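February, 6 something am

Up before the alarm again. Head full of the move. Skono rang late yesterday arvo, truck is booked, they want everything boxed by the end of the month and the quote has gone up to $1173. Said fine. What else do you say. Couldn't sleep after.

So the plan was, start with the kitchen, be sensible, one cupboard at a time. Got as far as the table. Every bag we've brought home since Christmas seems to end up on that table. Snack packets, bottles, bags stuffed with other bags. Told myself bin over by the table, half an hour, done.

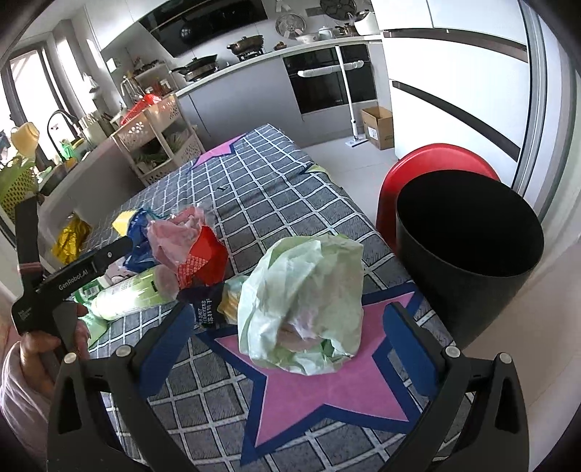
Anyway the boxes. Ordered the flat ones from Funura, 80 litre, and they're too big, you'd never lift one with plates in it. Should have got the small ones. Kept five for doona and pillows and the rest can go back if I can find the reciept. Probably under something.

Made tea, didn't drink it. Rang Bozsik about the oven clean for the bond, on hold 20 mins, got the machine. Try again after lunch. They charge $112 for an oven and cooktop, rangehood extra. Tempted to do the hood myself with bicarb and a lot of swearing.

Back to the table. The trouble is I pick a thing up and then stand there. Is it rubbish, is it the cupboard, is it going to the new place. The sponge is a keeper. The bags I could go either way on, good for bin liners, but how many does a person need. Mum's voice in my head, a bag is a bag. Put three in my pocket, took them out again.

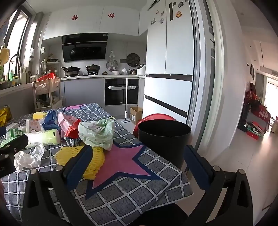

Table, the tissue and the fruit net still on it.

Then went off and did the bathroom shelf for no reason. Four half bottles of shampoo. Tipped two together, wrong colours, looks like pond water. Fine to wash the dog with if we had a dog.

Toast at 10. Standing up. Wrote a list on the back of the power bill:

tape
more tape
markers
change of adress, bank + rego
ring Bozsik
ring Dradavwood re keys
defrost freezer

Dradavwood first really, the agents there shut the desk at 4 and I still don't know if it's one set of keys or two. Also whether there's a spot for the car. Ask about the water too.

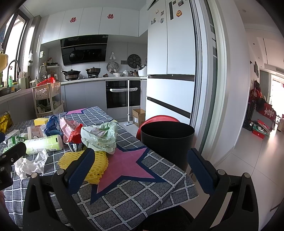
Freezer is the one I'm dreading. Has to be off the night before and there's still peas and that big lamb thing, so it's lamb this week, lamb next week. And everything on the doors has to come off before the truckies lay a hand on it, all the magnets, the little yellow and red car as well, that one goes in my handbag and not in a box. Double happiness papers on the cupboards, I want to peel those off slow with the hairdryer. Would like to have them up in the new kitchen. The wok stays out till the very last day, it's all I cook in. Mop too, floor has to be done on the way out the door.

Ran out of puff by 2. Back's gone a bit. Table sort of half. Will do the rest after tea, or tomorow.

Still no word from Bozsik. Buy tape.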